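Lápis de cera, dois candeeiros e uma mesa que nunca chega

Em maio decidi arrumar o material de desenho. Já andava a adiar isto desde que mudei a estante, e no sábado de manhã não havia desculpa. Tinha lápis de cera em três gavetas, numa caixa de sapatos e no bolso de um casaco que já não uso.

Comecei por juntar tudo no mesmo sítio. A minha regra é tirar primeiro e escolher depois. Quando tento escolher dentro da gaveta acabo por fechar a gaveta. Também gosto de trabalhar sobre uma base azul acinzentada, porque os amarelos e os cor-de-rosa se veem bem e não perco os bocados pequenos. 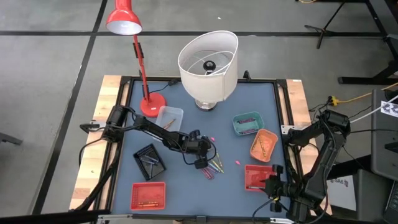
Quanto à luz, uso dois candeeiros de mesa. O vermelho, de braço, é um Baslow comprado em segunda mão e serve para ver de perto. O outro, de abajur de tecido, veio de casa da minha tia e dá uma luz mais larga. O abajur está torto há anos. Já o endireitei várias vezes e volta sempre ao mesmo, por isso deixei de mexer.

A Yaa Odoi, que deu comigo um curso de desenho para crianças, separa os lápis por cor. Experimentei e não me serve. Passado um mês está tudo misturado e fico com a sensação de ter perdido uma manhã. Agora separo por tamanho: os que ainda se seguram bem na mão ficam juntos, os bocados vão para outro recipiente. Com os bocados faço frottage, deitados sobre o papel, e para isso até são melhores do que os inteiros.

Os marcadores ficam à parte. Risco uma linha num papel de rascunho com cada um e, se falhar duas vezes, vai fora. Dantes guardava os secos, com a ideia de os recuperar com água. Nunca recuperei nenhum.

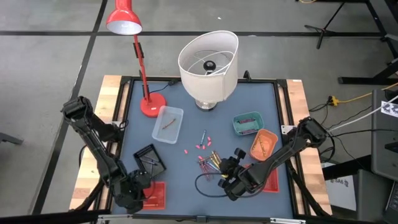
Os recipientes são todos baratos e nenhum faz conjunto. Prefiro os baixos e abertos, porque vejo logo o que lá está. As caixas transparentes também servem, desde que não leve a tampa. Comprei em tempos um organizador Suominen com 7 divisórias e acabei por dá-lo: as divisórias eram estreitas e o lápis de cera partido ficava preso no fundo. Custava a lavar, ainda por cima.

Para limpar, pano húmido e uma gota de detergente da loiça. A cera que fica agarrada ao plástico sai com água morna e alguma paciência. Na madeira não uso água, raspo com um cartão velho.

Ainda me faltam os pincéis e a caixa dos pastéis secos, que é um trabalho bem mais sujo. Os pastéis são quase todos Arnska e estão embrulhados em papel de cozinha desde a mudança. Fica para outro sábado, com a janela aberta.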